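Home Organizing Assistant, part-time
Flellodness, bedroom and closet team

Flellodness sorts and stores small household items in private homes. We are hiring one assistant for the bedroom and closet team, starting in June. The position reports to Gus Pettigrew, field lead.

Scope of work
Each visit covers one bedroom or one closet. Small items are laid out on the bed, sorted by type, and returned to containers agreed on with the client. Typical categories are hair accessories, bracelets, gift wrap, holiday ornaments and sewing or measuring tools. A visit lasts around 3 hours and is worked in pairs.

Hair bows and scrunchies are kept apart from beaded bracelets. Beads catch on ribbon and satin, and pulling them free can damage both. Bracelets go flat in a shallow tray, one layer deep. Gift bags and small boxes stand upright in an open basket.
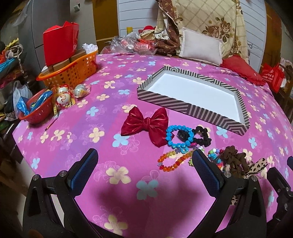 Ornaments with tassels are stored last, with the tassels straightened and nothing placed on top. Tape measures are rewound before storage. Items that do not fit a category are set aside for the client to decide; assistants do not discard anything.

Requirements
Able to stand, bend and kneel for a full visit
Able to lift 40 pounds
Careful handling of small and fragile items
Legible handwriting for labels
Own transportation

Experience in retail stock, costume storage or housekeeping is useful but not required. Training is paid and takes place at our Mivmont office.

Pay and hours
The rate is $140 per visit. Visits start at 9:00 a.m. or 1:30 p.m. Parking costs are repaid monthly. New hires receive $900 after completing the trial period.

How to apply
Send a résumé and the names of two references to Gus Pettigrew at the Mivmont office. State which start time you prefer. Applicants selected for interview will complete a short sorting task.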